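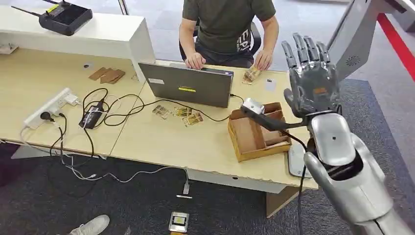
Gusach is a method for training robot manipulation policies on thin, deformable packaging such as snack packets, sachets and refill pouches. It was developed by a group led by Ro-un Heo at the Lenihan laboratory and was first applied to sorting small packets from a desktop into a divided tray. The name is also used for the software released with the method.

Background
Filled packets are difficult for learned grasping policies. The contents shift when the packet is pinched, the film reflects light unevenly, and two packets that overlap are often segmented as one object. Earlier work at Lenihan used a parallel gripper and rigid boxes. Policies trained in that setting transferred poorly to film packaging, with most failures occurring when one packet lay partly on top of another.

Method
Gusach has 2 stages. In the first, demonstrations are collected on a robot with a five-fingered hand. Images from a head-level viewpoint are stored together with joint positions and commanded finger targets. A person seated at the desk places packets by hand between episodes, so that spacing, orientation and overlap vary. Placement follows no fixed pattern, and the person may remain in view during recording.

In the second stage, a policy is trained to predict short sequences of arm and finger commands. An auxiliary output estimates which edge of the packet is free, meaning not covered by another packet or a cable. The estimate is fed back to the policy as a coarse heading. During training it is masked at random, which keeps the policy usable when no free edge can be found.

Objects other than the packets and the tray are left where they are. Power cords, adapters and laptops are common in the recordings and are not labeled.

Training data
The base set contains 600 demonstrations. A further 135 were recorded with overlapping packets only and are known as the Prillham split, after the room in which they were collected. Episodes in which the packet was dropped are kept if the operator recovered it within the same episode.

Results
In the group's own tests, the free-edge output reduced double picks, in which two packets are lifted together. The gain was largest on the Prillham split and small on packets that lay apart. Removing the random masking gave slightly better results on known packets and clearly worse results on new ones. A later comparison using the Baletex simulator did not reproduce the effect of masking, and Heo attributed the difference to the simulator's treatment of film stiffness.

Limitations
The method assumes a fixed tray position. Nearly empty packets, which lie flat against the desk, remain a frequent cause of failure. Placement is scored by compartment only, and orientation inside the compartment is ignored.

See also
Deformable object manipulation
Imitation learning
Bin picking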